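Troncombe Study Room: Desk Layout Gallery

Published March 13, 2021

The study room at Troncombe was refitted in November. The shared tables were replaced with single desks, each set against a wall, and a standard layout was drawn up so that every place can be checked and reset quickly. The notes on this page cover the small items kept on the desks, with dimensions where they matter.

Desk surface

All desks have a pale wood-grain laminate top with a rounded front edge. Crumbs and pencil dust collect along the back, where the top meets the wall, and a flat cloth does not reach them. Use the narrow brush first, then wipe from the wall towards the front. Spray cleaner goes on the cloth and is kept off the laminate.

Pen storage

Pens are kept upright in black mesh cylinders at the back of the desk. Mesh was chosen over solid plastic for two reasons: the contents can be checked from the side, and dust falls through to the base, where it can be tipped out. The holder is 105 mm tall, which leaves the clip and cap of a standard ballpoint clear of the rim.

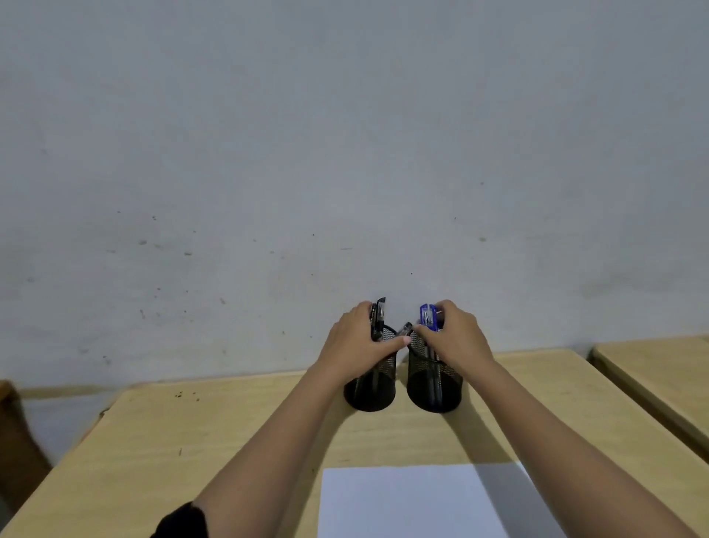
Holders are used in pairs, side by side and close to the wall. A single holder filled to capacity becomes top-heavy and the pens at the centre are hard to pull out. Two holders with a looser fill take up more width but stay put when a pen is drawn. Black pens make up most of the stock, with a smaller number of blue. Colours may be mixed. An earlier attempt to keep them apart lasted less than a week and was dropped.

Move a holder by the rim, lifting straight up. Sliding it marks the laminate over time.

Paper

Loose sheets lie flat in the middle of the desk, short edge towards the user. A4 at 210 by 297 mm leaves a clear strip between the paper and the holders on every desk in the room. A3, at 420 mm on the long side, also fits if turned lengthways, though the forearms then rest on the sheet. Spare paper is stored in the Starnell cabinet by the door and is not left out overnight.

Restocking

Pens come in boxes of 50 from Boka. Before refilling, test each pen already in the holder on scrap paper and discard any that skip. Caps without pens go in the tray on top of the cabinet - they fit most of the older Tanui barrels as well.

Holders are emptied and rinsed once a term. Dry them upside down before the pens go back in, as water sits in the base ring.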